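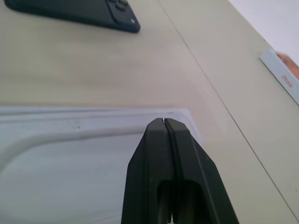 What are the trays used for?

Mostly for sorting. Each tray takes one kind of small part while a box is being checked, and whatever is in the tray at the end gets counted and bagged. We also use them for drying washed pieces and for carrying things between the benches and the shelves.

## About this page

The sorting room at Trodcombe is on the ground floor, behind the old post counter. We take in donated games, construction sets and craft kits, check them over, make up complete sets where we can and send them out again to playgroups and schools. Last year 393 boxes went back out. The page is kept by Ximena Pereyra, with notes from Édgar Restrepo on the shelving and the washing.

People who are thinking of setting up something similar often write to ask what we use and how the tables are laid out, so the notes below are mostly about that.

## The trays

Pale plastic, whitish blue, with a flat raised rim and rounded corners. The one at the top of the page has a few small dark specks or scuffs near the rim. A shallow tray suits us better than a deep one. You can see the whole contents at once, and small hands at the open day can reach in without tipping it over.

We started with ice cream tubs, which stacked well but hid everything in the bottom. The first shallow trays came from Maddocks when they cleared their stockroom, and we have bought more of much the same sort as the work grew. They get washed in warm water with a drop of washing-up liquid and left to dry upside down on a towel. Scouring pads take the shine off, so please use the soft cloths.

## The tables

Light beige tops, smooth, with a faint grain. There is a thin dark seam where two panels of the top meet. Keep trays off the joint when sorting beads or anything flat, as thin pieces are hard to pick up from it. A strip of card cut from a cereal packet will lift most things out.

The light colour was Édgar's choice. We had dark green tops before and lost a great many black and brown pieces on them. Wipe down at the end of the session, and no hot mugs — the ring by the window has never come out.

## How a box is checked

1. Read the contents list, or look it up in the blue folder if the lid is missing.
2. Tip the box out on the table, a third at a time if it is a big one.
3. Sort into trays by type first. Colour can wait.
4. Count each tray against the list and write the number on the slip.
5. Bag, label and put back in the box, with the slip on top.

A 500-piece jigsaw takes two people most of a morning. We sort the edges into one tray, build the border, and then decide whether the rest is worth doing. Anything with more than two pieces missing goes to the craft shelf.

The largest set we have finished was an Orex construction kit with 1,105 parts. It needed 9 trays and stayed out on the table from Thursday until the following week.

## Labels and storage

Labels are masking tape and pencil. Marker pen soaks through and stains the rim. Peel them off before washing, or the glue goes grey and has to be rubbed away with cooking oil.

Clean trays go on the second shelf, stacked no higher than the edge of the bracket. Lids are kept separately, as most of them don't fit anything.

## Wanted

- Small zip bags, any size up to a postcard
- Board game dice and plain counters
- Instruction sheets for older Orex kits, photocopies are fine

The Funthorpe branch takes soft toys and dressing-up clothes, which we have no room for. Donations for either branch can be left with us in April, when the van runs between the two.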